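Zeltetti 140 mattress protector and fitted sheet set: review after 50 washes

I bought the Zeltetti set in March to replace a Schouten protector whose backing had begun to flake. The Schouten was a decent product for its price and lasted through most of a rental contract, but the laminate separated at the corners first and then everywhere. The Zeltetti costs more. The question is whether the corners hold.

The set consists of a quilted protector with a waterproof backing and a plain white fitted sheet, both sized for a mattress 140 cm wide. I used it on a Rerbridge foam mattress 25 cm deep, and the elastic is cut for that depth with very little to spare. Anyone with a topper should order the deeper version. On the Rerbridge, the skirt reaches the underside and tucks in by a hand's width at the long sides, less at the foot.

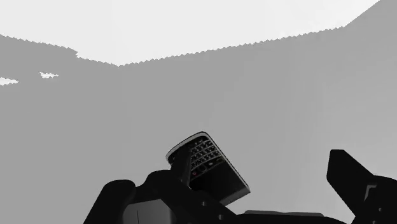
Elastic is where most fitted sheets fail, so I checked it before the first wash and again at the end. The protector has elastic all the way around. The sheet has it only at the head and foot, with plain hem along the sides. This saves the maker some money and costs the user some time, as the sides ride up when a restless sleeper turns over. After a week of use the sheet needed pulling down on the left side most mornings. The protector underneath stayed put.

Washing was at 60 degrees, normal cycle, in a Wisus front loader. The label permits tumble drying on low. I line dried half the time. The sheet shrank slightly in length over the first three washes and then stopped. The protector did not shrink enough to measure, though the quilting puckered along one seam.

Waterproofing was tested with a measured glass of water poured in the center and left for an hour. New, nothing came through. After the last wash there was one damp spot the size of a coin, next to the puckered seam and presumably caused by the needle holes there. For normal household use I would call that acceptable. For a sickbed I would want a protector with welded seams.

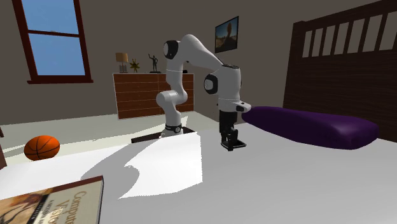

Noise is low. The old protector crackled whenever anyone sat down; the Zeltetti makes a faint rustle that disappears under the sheet. Heat is a different matter. The backing is sold as breathable, and it does breathe better than vinyl, but on foam it was noticeably warmer than a bare cotton pad. My brother-in-law, Jozef Hermans, slept on it for two nights and asked for a thinner blanket on the second.

The maker claims the sheet fabric is good for 3,000 rub cycles before visible pilling. I have no way to reproduce that figure. I can report light pilling at shoulder height and none elsewhere. The hems are double stitched and none has opened. One loose thread at the foot was cut off on the first day and has not returned.

Verdict: buy the protector, skip the set. The protector is well made apart from that one seam, and its corners are intact. The sheet is ordinary, and for the same money there are sheets with elastic on all four sides. Zeltetti sells the protector separately, in the same sizes, and replacement sheets from other makers fit over it without trouble.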